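In Praise of the Slow Train

My favorite seat in the world is a window seat on the 4-car local from Brunet to Drikance, left side, facing forward. The express does the trip in 50 minutes. The local needs a little over two hours, and I love every one of the extra stops.

I took the express for years. I knew Brunet and I knew Drikance, and everything in the middle was a green smear behind my laptop. Then one January the express was canceled and I got on the local in a bad mood, and by the third station the mood was gone. There was a river! It had been there the whole time, running right beside the tracks for miles, with ice along the banks and ducks standing around on it.
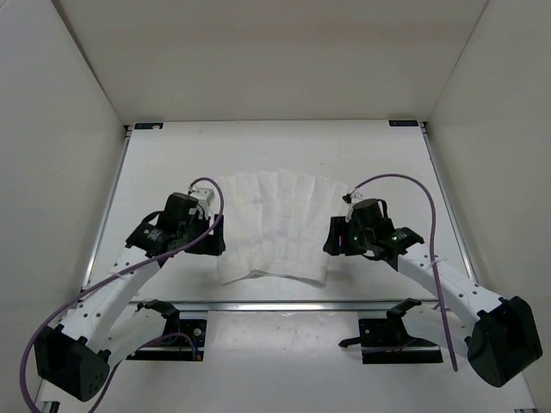
Slow trains let you look at one thing long enough to really get it. The hills past Alus are my best case. In winter the plowed fields run down them in long ridges, and with snow on top they look just like a thin white cloth in pleats, the folds opening a little like a fan toward the far end. From the express you get a second of that, maybe. From the local you get the whole slope, then a pause at a platform with one bench, then the slope again from the other side – and by then you've started to wonder who farms it and what grows there in June.

And the people! Folks on the local talk. They get on with seed trays and tubas and sleepy kids, and they ride two stops and wave to somebody on the platform. I've been given plums. I've been taught a card game I still can't win.
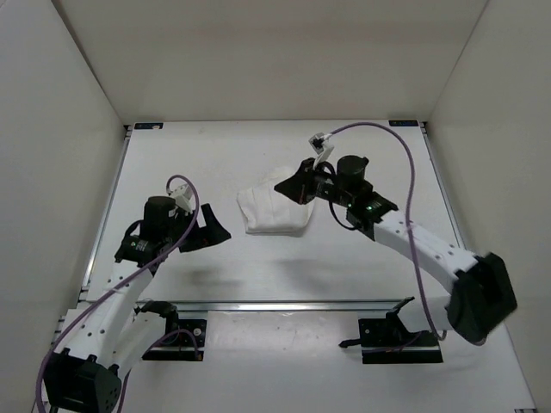 A reader in Billance wrote to me that this is all very nice if you have the time, and that after 200 rides on that same local to a job she didn't like, she would have traded every duck for the express. Fair enough, and I wouldn't take her fast train away. I use it myself when somebody's waiting for me at the other end.

But keep both on the timetable, please. The morning local leaves Brunet at 9:10, it's half empty most days, and the heaters under the left-side seats work great.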